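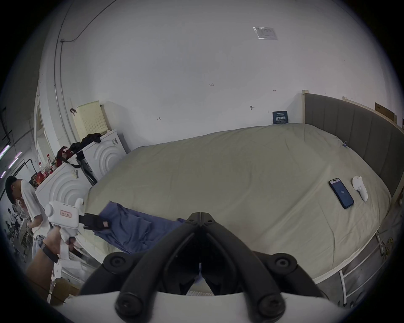

Ticket 3092
Product: Trakarow hand-held gripper kit, two-unit set
Customer: Jurnarmont
Opened by: Ginevra Fiore
Handled by: Ornella Vitale, Ploreo support
Status: Closed, parts order to follow
Opened: 9 Nov 2024

Problem as reported

We have the two-unit set on trial and have to decide whether to buy. The left unit drops out of the session part way through a take. The right one is fine. When it drops, the jaw reading in Testa sticks at its last value and the take is saved without a warning. We only found out when we played the takes back. We were on cloth folding and lost 40 takes. Both units are on the firmware they came with, build 609.

Also, the jaws on the right unit don't close evenly. There is a slight rub on one side when you squeeze slowly.

Ornella Vitale
Thanks, Ginevra. Please send the log folder from one bad take and one good take. Are both units paired to the same receiver, and does the left one drop in any position or only in some?

Ginevra Fiore
Logs attached. Same receiver for both. It drops most when the operator reaches across to the far side of the bed. Close in, it can go a long time without a fault.

Ornella Vitale
The bad log has error 718 repeated from the point where the reading sticks. That is a lost link, so the jaw sensor itself looks all right. Please try these in order and tell me where it changes.

1. Close Testa and switch both units off.
2. Move the receiver to a shelf or stand above waist height, away from anything metal.
3. Switch on the left unit only and pair it again.
4. Record a short take with a long reach in it.
5. Add the right unit and repeat.

Ginevra Fiore
Receiver was on the floor. Moved it up on a stand. Left unit alone: no drops. Both units together: one drop in the whole afternoon, again on a long reach. Better but I wouldn't call it fixed.

Ornella Vitale
Agreed. Build 609 has a known fault where the second unit to join gets the weaker channel and keeps it. I have put a newer build in your download area. Update both units before you pair again, as mixed builds won't connect. In Testa, go to Session, then Link, and tick "Stop take on lost link". It is off by default.

For the jaws, loosen the screws on the pivot plates by a quarter turn, close the jaws fully by hand, hold them shut and tighten again. Then run the open and close calibration.

Ginevra Fiore
Both updated. Full day of takes, no drops. I switched the left unit off in the middle of one to test the setting and it stopped the take with a message, so that works. It should be on by default, please pass that on.

Jaws are better after the screws. Still a faint rub at the tips. Can we get a spare set before the trial ends in February?

Ornella Vitale
Passed on to the Testa team. Spare jaws are covered by the trial and I have raised a parts order to your delivery address. Run the calibration again once they are fitted. Closing this one; reply here if error 718 comes back and it will reopen.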